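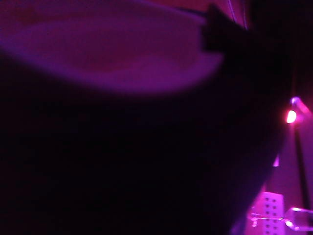
Ich habe meine Küchenlampe ausgetauscht, und seitdem rede ich über nichts anderes mehr. Meine Familie verdreht schon die Augen. Aber ich bleibe dabei: Wir machen es uns abends viel zu hell!

Angefangen hat es im Februar, als in der alten Deckenlampe die letzte Glühbirne durchgebrannt ist (ja, ich hatte noch einen kleinen Vorrat, und nein, ich schäme mich nicht). Also bin ich zu Brunner gefahren und habe gesagt, ich hätte gern etwas für die Küche. Die Verkäuferin fragte, wie viele Lumen. Ich hatte keine Ahnung. Herausgekommen bin ich mit einer flachen Scheibe, die alles kann: kaltweiß, tageslichtweiß, noch ein bisschen weißer. Und als ich sie zum ersten Mal eingeschaltet habe, sah mein Abendbrot aus wie ein Beweisstück.

Ein paar Wochen habe ich das ausgehalten. Man gewöhnt sich ja an alles, sagt man, und vielleicht ist genau das das Problem. Ich saß am Küchentisch, las Zeitung, sah jeden Krümel und jede Falte auf meinem Handrücken und ging früher ins Bett als sonst, aber schlechter gelaunt. Irgendwann habe ich die Scheibe einfach ausgelassen und die kleine Stehlampe aus dem Flur geholt. Was für ein Unterschied! Die Ecken waren wieder dunkel, und in der Mitte war ein warmer Fleck, in den ich mich setzen konnte.

Seitdem fällt mir überall auf, wie grell es geworden ist. Beim Zahnarzt, gut, da soll es hell sein, da bitte ich sogar darum. Aber warum muss ein Restaurant so ausgeleuchtet sein, dass ich die Poren meines Gegenübers studieren kann? Warum hat unser Nachbarhaus einen Strahler in der Einfahrt, der bei jeder Katze anspringt und mir bis ins Schlafzimmer leuchtet? Vor zwei Jahren war ich in Doltcombe, einem Nest mit einem einzigen Gasthof, und abends um zehn ging dort die Straßenbeleuchtung aus. Einfach so. Ich stand vor der Tür, hatte erst ein wenig Angst - und dann habe ich nach oben geschaut und bin bestimmt eine halbe Stunde stehen geblieben, im Nachthemd unterm Mantel.

Natürlich kenne ich die Gegenargumente, ich bekomme sie ja bei jedem Kaffeetrinken serviert. Sicherheit zum Beispiel. Ich bin 64, ich will auch nicht über die Bordsteinkante fallen, und wer nachts allein vom Bahnhof kommt, soll sehen, wo er hintritt. Dagegen sage ich kein Wort. Mir geht es um den Rest, um die Schaufenster, die für leere Straßen leuchten, und um das Standby-Lämpchen am Fernseher, das blau blinkt, als hätte es mir dringend etwas mitzuteilen.

Und dann heißt es immer, das koste doch heute fast nichts mehr. Eben! Früher hat mein Vater in jedem Zimmer hinter uns das Licht ausgeknipst und dazu geschimpft. Das war lästig, aber wir hatten dadurch eine Dämmerung im Haus. Man saß noch ein bisschen im Halbdunkel zusammen, bevor jemand aufstand und den Schalter drückte, und in dieser Zeit wurden bei uns die besten Geschichten erzählt. Meine Enkel kennen das kaum.

Jetzt, Anfang Dezember, probiere ich es wieder aus. Ab sechs Uhr bleibt die Deckenlampe aus, es gibt die Stehlampe und zwei Kerzen. Zwiebeln schneide ich vorher. Die teure Scheibe hängt übrigens immer noch oben, sie wird beim Fensterputzen eingeschaltet, und dafür taugt sie wirklich.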